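Nuselley library puts its old newspapers online

The local newspapers kept by Nuselley library can now be read on the internet without payment. The oldest pages in the collection are 84 years old, and until this month a reader had to come to the building and ask for the heavy bound books at the desk.

The first part of the work covers 868 issues. Each page was scanned and then read by a computer program, so people can search for a surname, a street or a shop. The program makes mistakes where the ink is weak, and readers are asked to report wrong words with the form on the site.

Lorna Lamont, who leads the local history section, said the scanning took 18 months, longer than was planned. "The paper breaks very easily at the fold," she said. "Some days we finished only one book — and then had to repair it before it went back on the shelf."

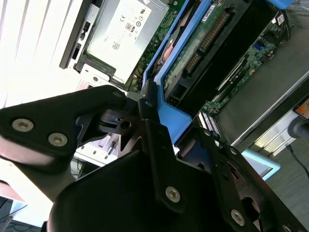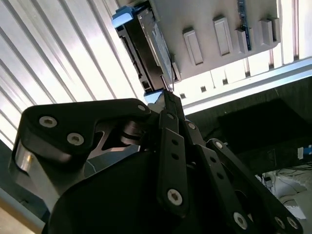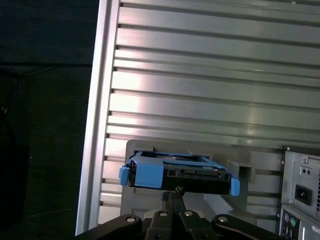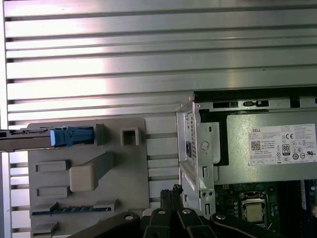

Full size copies of the pages are kept in two places, one in Nuselley and one at the county archive in Drustolard. The website shows a smaller version, which is good enough for reading at home. Persons who need a better copy for a book or an exhibition can order it from the library by e-mail.

Since the opening in January, the most searched subjects are football results, wedding notices and the flood at the Ondieki mill. Several families have already written to say they found a relative in the school prize lists.

There are still gaps. The library has almost nothing from the Starudance Herald, a weekly paper which closed after only a few years, and it would like to hear from anybody who has copies at home. They will be scanned and returned to the owner.

A second part, with 300 more issues, is expected before the summer. The reading room stays open as before, and the bound books can still be seen there by appointment.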